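3.2 Favors, baskets and the small politics of the ward

We turn now from the formal rules of the Skomholm council to the way its members keep their seats between elections. Readers who have come this far with us will remember that a ward councilor in Skomholm answers to a selection meeting long before she answers to the general voter, and that this meeting can be surprisingly small. In the Pilkington ward, the smallest of those we studied, 20 people in a school hall were enough to settle who would stand, and whoever stood for the ruling list went on to win in every contest on record. It would be odd if a sitting councilor did not think a good deal about those people and what they would like from her.

Our interviews suggest that she thinks about them nearly all the time. We spoke with members and former members over one long winter, mostly in their own kitchens, and we are still grateful for the patience (and the soup) we were given. What struck us was how modest the favors were. A councilor in Povcombe spent the better part of a month getting a bus stop moved to the other side of a junction for a family that had supported her from the start. Another kept a list of birthdays. Dursun, in her earlier work on the Cikorow parish boards, calls these "table goods," meaning things small enough to be handed across a table and too small for any auditor to bother with, and we have borrowed the term with her blessing. Food is the classic case, and several of the people we met could recall who had given what, and in which year, far better than they could recall any vote in the chamber.

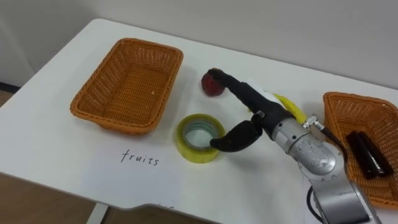 Figure 4. Table goods: woven baskets and a red fruit, with the handwritten label "fruits" on the tabletop.

The question for our argument is whether table goods buy anything. The older literature on machine politics would say that they do, and rather directly: a favor goes out and a vote comes back. We find this a little too simple for a place like Skomholm, where the selection meeting votes by secret ballot and where most of the people in the room have known one another since childhood. A member who has accepted a basket in November can perfectly well vote against the giver in the spring, and two of them cheerfully told us that they had done so.

A better reading, we think, is that such gifts tell the receiver who is still inside the circle. In a small selection meeting each member is worth a great deal to the councilor, and each member knows it. What they worry about is being replaced by someone newer and cheaper to please. A steady run of small attentions is a way of saying that no replacement is being looked for, and when the attentions stop, people notice quickly. One retired member of the Pilkington meeting described a whole season of missed visits to us in some detail - she had kept count - and then told us she had begun returning the calls of a rival the same week.

Our postal survey lets us check this reading against a wider group. Of the 594 households that returned the form, 202 reported at least one visit or gift from a sitting councilor in the previous year. Households with a member in the selection meeting reported them far more often than their neighbors did, and the gap was widest in the wards with the smallest meetings. We take up the larger wards, where the pattern is weaker and a good deal messier, in the next section.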